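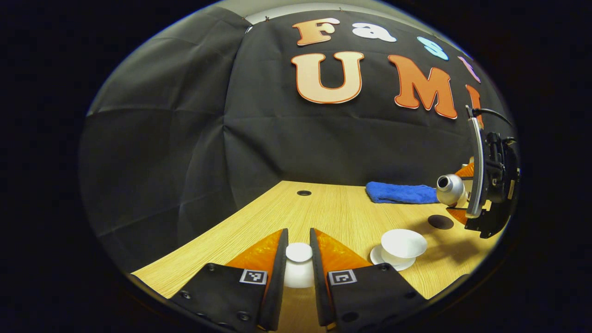 The cups are out again

Regulars at the Clandbridge hall will remember the white china, which spent most of last year in a cupboard behind the stacking chairs while we all drank from paper. It is back on the table, saucers included, after Teresa Ó Briain lost patience and washed the lot on a Tuesday evening.

A few points of order. The teacups are wide and shallow, so a full one will not survive the walk to the back row. Fill to two-thirds and come back for more – the urn holds plenty. The small cups are for coffee, whatever Enda Tully says about espresso being a fad.

Please use a saucer. The tabletop is pale wood and shows everything, and Deirdre Horgan has views on rings.

Tea is 90p, coffee the same, biscuits by negotiation. Anyone with matching saucers going spare at home should ring Rhea Soriano before 8.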